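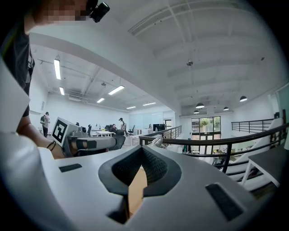 How do you make a big open office with bare white ceilings less echoey?

Kobe Cuypers
We moved in two months ago and every phone call bounces off the walls. Any cheap ideas?

Orvokki Kinnunen
Start with soft stuff, it's amazing what it does! We put down thick rugs, hung felt panels behind the desks (5 to begin with, then more) and the whole place calmed down. Total cost was about 92 dollars, mostly secondhand!

Bjarke Oddsson
plants. big ones

2 comments · Share

We use cookies to keep you signed in. OK
Back to top | Contact Sellik Help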